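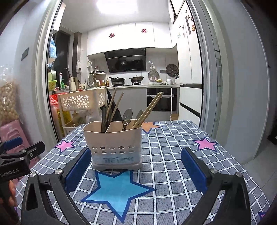
It's the noise she doesn't miss, says Uyên Ninh, all that metal going into metal for a whole shift, and then the bus home with your ears still ringing. I'd only asked how she was getting on!

We were supposed to talk for half an hour and we went on for most of the afternoon, so forgive me if I jump about a bit. Uyên spent four years on the cutlery bench at Grinemel, the canteen supplier, where everything comes out of the washer in a jumble and has to be sorted by hand before it goes back out. There were 104 people in the building when she started, and five of them stood at that bench. Now a sorting arm from Stistura does the bulk of the spoons, two people look after it, and Uyên has moved over to the side of things where the arms get their training.

Which means, for a lot of the day, a gripper in her hand and somebody's dinner table in front of her.

"My mum thinks I've gone mad," she told me. "She says, you left a job picking up spoons so you could go and pick up spoons."

And is she wrong?

"No! She's a bit right. But at the bench I did it as fast as I could and no one cared how. Here the how is the whole job. If I come at a chopstick from a silly angle, some arm is going to learn the silly angle. So I go slower, and I think about it, and I'm tired in my head instead of my back."
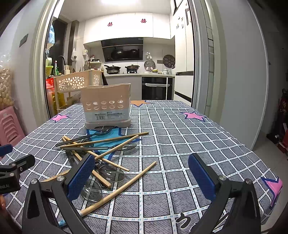 Chopsticks and spoons in a heap beside the caddy.

Spoons are easy, according to Uyên, because you can nearly always get at the handle. It's chopsticks that catch people out. They roll, they cross over each other, and when you lift one you drag its neighbour along. Her first week she used to reach in with her other hand to sort it out (strictly not allowed) and had to start again every time. I had a go with the gripper myself and dropped everything, so I can report that it's harder than it looks and that she is very patient with visitors.

Hạnh Phan, still at the Grinemel bench, joined us for a coffee and wasn't having all of it. She likes the arm well enough. She likes the hours less. "Before, if I was slow, the girl next to me was quick, and we evened out," she said. "Now there's two of us and the machine doesn't chat. When it stops, it's me that has to go and find out what it's sulking about, and I got one morning's training for that."

I asked if the pay had gone up with the extra duties. She laughed for quite a long time.

Three of the bench jobs went in May. Uyên's was one, another went to packing, and Tín Trương took the money and is driving for a bakery. Uyên was offered her new post because she'd complained, in writing, that the arm was throwing chopsticks in with the forks. "They rang me up and I thought I was in trouble," she said. "They wanted me to come and show them what I meant."

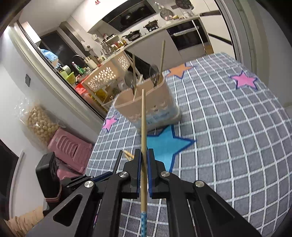
A chopstick held upright between the blue pads.

She keeps her own tally in a notebook, which isn't required, and her best week stands at 1,036 picks. She told me that twice, so I'm putting it in. What she'd like now is some say in which kitchens get the arms first, and for someone to ask the bench staff before the thing is wheeled in and plugged in. Hạnh said she'd settle for a proper manual and a stool.

Does Uyên worry that she's training up her own replacement? I felt a bit rude asking, but she'd clearly had it before.

"Of course I do. I think about it on the bus. But they were getting the arm anyway, and I'd sooner it learned from somebody who's done the job." Then she wanted to know whether I'd like another try with the gripper, and I said yes, and I managed one spoon.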